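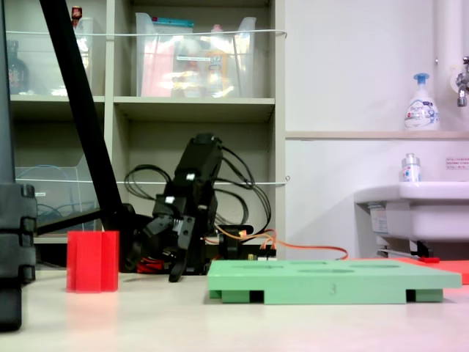 Project Report: Collecting Demonstrations for an Insertion Task
Wenceslao Gaete
Submitted 15th January

Our assignment was to gather examples from which a small arm could learn to put a ridged red block into a slotted board. The course handout says more examples give a better policy. I started the project doubting that, and I still do.

We recorded 871 demonstrations in June. All of them were driven by hand, by four operators taking turns. The recordings were stored in Bestska format and checked with the Lornedier viewer, which drops the gripper channel if a file is opened twice. I lost two evenings to that before Shaikh spotted it.
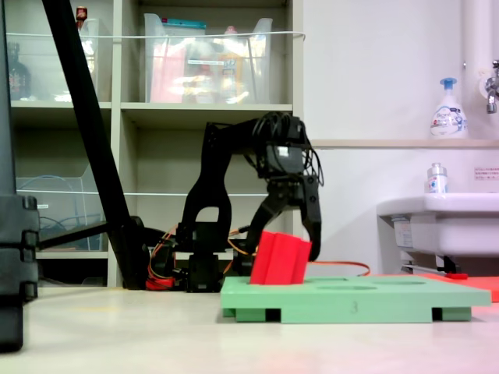

Our labeling rule was the weakest part of the work. An episode counted as a success if the operator pressed the end key after letting go, and the operators did not agree on what a finished insertion looked like. Take a block that sits in its hole but leans to the left, with the fingers still just over it. Two of us would call that done. The other two would want it upright. The rule in the handout covers neither opinion, so both kinds went into the set with the same label.

The second problem is variety. The green board with the 3 printed on its front edge was used in every session, and the shelves and sink behind the arm were in view as well. A model trained on this could be learning the room. I asked for a session at the Skuststead lab to test that and was told there was no time. Any success rate we report should be read with this in mind.

I also question how we handled mistakes. Failed attempts were deleted on the spot, so the set has almost no examples of recovering from a bad grasp. The handout calls this cleaning. I would have kept them under a separate label.

For the next group: write the success rule down before recording, have two people label the same batch, and compare. Our raw files are in the shared folder, sorted by operator. The deleted episodes cannot be restored.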